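A place for every little thing: Ho-yin Man on his slotted trays
12 March 2018 | By Lai-ching Huang
5 comments | 30 shares

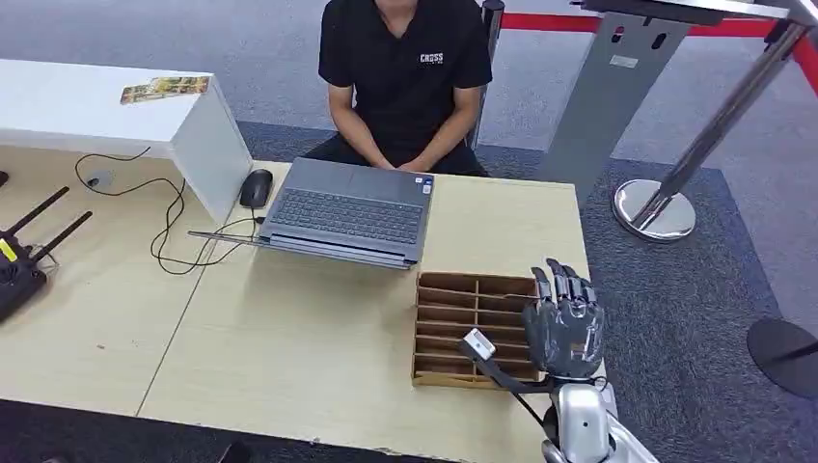

The wooden tray on the table, with its rows of narrow slots.

Ho-yin Man can talk about trays all afternoon, and I was happy to let him! He started making them in May, after losing one too many screws down the back of his desk in Trestgate.

"I wanted thin wood, so it stays light," he says. "You pick it up with one hand and off you go."

The slots took longest (he threw away a whole pile of slats before the spacing felt right). And the cables?

"Ah, cables. They never stay tidy for me. I'm working on it."

His next tray will be deeper, with room for pens.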